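Farkevel in Pictures: The Tray Incident

Posted November 2023
Avcombe workshop / Small Objects / Faults and Failures

Readers of this gallery know that we prefer to show the work at hand and keep quiet about the results. In the case of the tray, keeping quiet stopped being possible when the arm on the Shibata bench picked one up by the rim, with everything in it, and put it into the reject bin. It did this smoothly. It was the best motion we had seen from that arm since September, and it had been asked to move a bracelet.

Small objects are the part of the Farkevel project that sounds easiest at lunch. You put some odds and ends in a shallow tray, a person picks things out with a hand-held gripper, the recordings go to Avcombe, and a policy learned from them runs on the arm. The odds and ends are chosen to be annoying. Cord lies in whatever shape it likes. A ring has a hole in it and very little else. Anything with a tassel is a problem on its own, and two things with tassels are an afternoon.

We had 1000 recordings in the small objects set when the arm started behaving oddly. The first sign was that it stopped letting go. It would reach down, close, lift, travel to the drop point, and hover there with its jaws shut as though waiting for a receipt. We blamed the release threshold, which had been changed. We changed it back. The arm then let go of things it had not picked up yet.

The second sign was noise. A jaw closing on a bracelet makes almost no sound. A jaw closing on a bracelet, the cloth under it and the bench under that makes a sound you can hear from the kettle. The force limit caught it each time, and the arm backed off, waited, and did it again with what I can only call confidence. We lost a pair of finger pads and a comb that had come with somebody's shampoo.

Then the rim. A tray wall is thin, straight, stiff and always in the same place, and from a jaw's point of view it is the nicest thing on the table. The policy had been told, in effect, that the correct hand position was nearly closed from start to finish. With its jaws nearly closed it could not get around anything in the tray except the tray. So it did that. The bin is on the floor beside the bench, and the tray went in upright, which made it worse somehow.

Here the story gets dull, and I apologize to anyone who came for wreckage. Hevow is the converter we wrote to turn recordings into something the arm can read. One of the numbers it handles is jaw opening. In one place Hevow kept it in millimeters, and in another it kept it in meters, and a helpful line in between divided by 1000 if the value looked too big. An earlier version of the file had already done the division. The helpful line did not check. It had an idea of what "too big" meant, and it had been given that idea by me, on a Friday, with a comment beside it reading "fine for now."

The result was that 921 recordings went through with jaws that, as far as the arm was concerned, never opened by more than a hair. The remainder came through correctly, having been converted before the line was added, and this is why the thing worked a little. I would have much preferred it not to work at all. A policy that fails every time gets looked at on the first day. One that succeeds now and then gets a new release threshold, new finger pads and a long talk about lighting.

We did have the long talk about lighting. We taped black paper over a window. The paper is still there and several people have grown fond of it.

Now for the safety part. There was no one near the arm when it took the tray. There could have been, though, and the reason there could have been is that we had gotten used to standing close while it hovered. An arm that holds still over a drop point looks finished. It was not finished, it was waiting on a timer of 10 seconds, after which it would go back to the tray at full travel speed. The bench has a light curtain. The light curtain had been set to "warn" during the pad change and was left that way. It warned. It has a very small beep.

What we changed:

The light curtain stops the arm again. The "warn" setting now needs a key, and the key lives in a drawer in the other room.

Hevow carries the unit with the number, and refuses a file that doesn't say which one it uses. It refuses quite rudely.

Every converted recording gets its jaw opening plotted before it goes into training, and a person looks at the plot. A flat line means stop. We had the plots before. They were in a folder called "plots."

The hover timer is gone. If the arm can't complete a drop it parks and stays parked.

None of the recordings had to be made again. The people doing the picking had done it properly all along, in ordinary rooms, with their jaws opening and closing exactly as they should, while our end of the business flattened all of it into a clenched fist. We have said sorry. The whole set was converted again over a weekend, and the arm on the Shibata bench now opens its hand before it reaches for anything. It still can't do tassels.

It also still glances at the rim from time to time. We have bought trays with thicker walls and are not discussing it.

Click for full size.
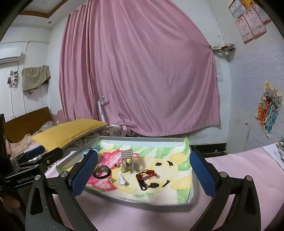
Vol. 6, No. 10

Small objects, cartoon cloth. The jaws are open wide, a fact which Hevow would have reported as shut. The black cord bracelet and the red braided one are the sort of thing our arm pressed into the bench, and the long sides of a tray like this one are what it liked better. Note the blue pads with the diamond grip, of the kind this gripper uses.

Back to Faults and Failures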